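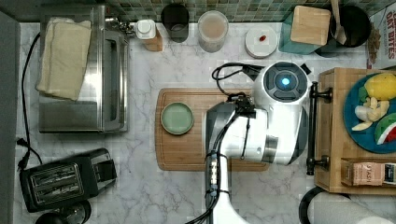

Trodby Textile Authentication examines ceremonial and religious cloth for museums, auction houses, insurers and private owners. The laboratory is in Senddale and takes work from all states and territories.

## Scope

Most submissions are vestments, shrine hangings, prayer cloths, banners and embroidered panels. We report on fibre, dye, metal thread, weave structure and construction. We also review the paperwork supplied with a piece, including export permits and letters of gift.

We do not give market valuations or rule on religious significance. Questions of sanctity or rightful custody are referred to the relevant community before sampling.

## Methods

Fibre is identified by transmitted light microscopy at 200x. Dye analysis requires a thread sample of 8 mm, taken from a seam allowance or loose end where one is available. Results are compared with the Foulkes reference set, which holds 143 documented textiles.

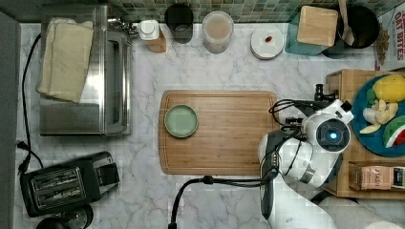 Records are kept in Curnutico, our case register. Each entry stores the intake condition, sampling locations, instrument output and the signed report. Clients may request a copy of their own entry at any time.

## Turnaround

Standard reports are issued in 20 working days. Metal thread analysis is charged separately. The laboratory closes to new submissions in April for instrument calibration.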